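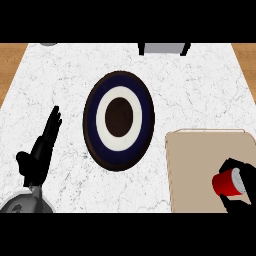 Figure 3.1 Two-arm work at a simulated table. The right gripper holds a red cylinder above a tan box.

Chapter 3
Visiting a Robot Laboratory

In April, 19 students from Mumthorpe College went to the open day of the Tavach laboratory. Most of them had read the first two chapters of this book and nothing else on the subject. They expected to stand behind a safety line and look at heavy machines. They were taken instead to a small room with chairs and a large screen, where Rukhsana Butt started a simulator called Plilla and asked them to watch the hands.

The students watched in silence for some minutes. Then one of them, Waqas Bangash, asked why the lesson was given on a screen when the building had real arms downstairs. Ms. Butt answered that the real arms would come after lunch. "In the morning I want you to make mistakes," she said, "and I want them to be cheap."

This chapter follows that day from the morning to the evening. We use it to introduce three subjects: how a task is described, how a demonstration is recorded, and how a visitor can judge what a demonstration proves. The last one receives the most space. Many people see a robot at an open day only once in their life, and they go home with a strong opinion.

3.1 Before the Demonstration

A good host tells the visitors what the task is before the robot moves. This sounds simple, but a task such as "put the object on the box" leaves many points open. Which arm must do it? May the object lie on its side, or must it stand? Is the task finished when the gripper opens, or only when the gripper has moved away?

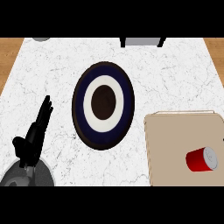
The Mumthorpe students were asked to write down their own rule for success, each one alone, and the rules did not agree. Zubaida Tanoli wrote that the object must be at rest and that no part of the robot may touch it. Naveed Bangash wrote only "it is on the box." Both rules are reasonable, yet they can give different results for the same attempt. With the first rule, an object that is still between the fingers counts as a failure, even if it already touches the right surface.

At Tavach the rule is written before the work begins, and it is not changed on the same day. The staff learned this from an earlier project named Awan, in which 1,000 recorded attempts were judged by two people with two different ideas of success. The attempts had to be judged a second time, and that took 20 working days.

The things that have no part in the task also need attention. A plate in the middle of the table may be there only as an obstacle, or it may belong to the next task. A visitor can't know this by looking. Ask the host, and write the answer in your notes – you will need it in Section 3.3, where we compare notes taken by different visitors.

Words to Know

Attempt: one try at a task, from the starting position to the end.
Success rule: a written statement that decides if an attempt is counted as good.
Host: the person who presents the demonstration and answers the questions.

Ehsan Afridi, who taught the group at Mumthorpe, kept all the notes from the visit. Parts of them are printed in the next section with the spelling corrected and the drawings left out.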